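Skundenport Snack Price List

This is a small table of snack prices, kept by Trinidad Sotomayor. It has 700 rows, one row for each product in each shop. 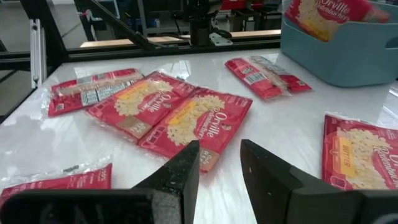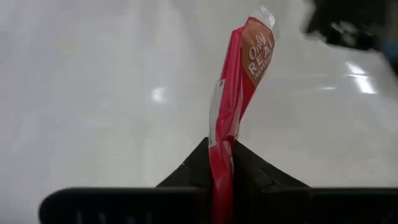
Snacks in red packaging. The first picture is microwave popcorn from Orville Redenbacher's.

Contents

The prices come from two shops, Carretero and Vemix. Each row has 8 columns, among them shop, product, weight in grams, shelf price and month.

Known problems

Vemix changed its shelf labels in June, so 5 rows have no weight. I left them empty and did not guess. Discount prices are not included.

Use

You may copy the table freely. Please write to me if you find a wrong price.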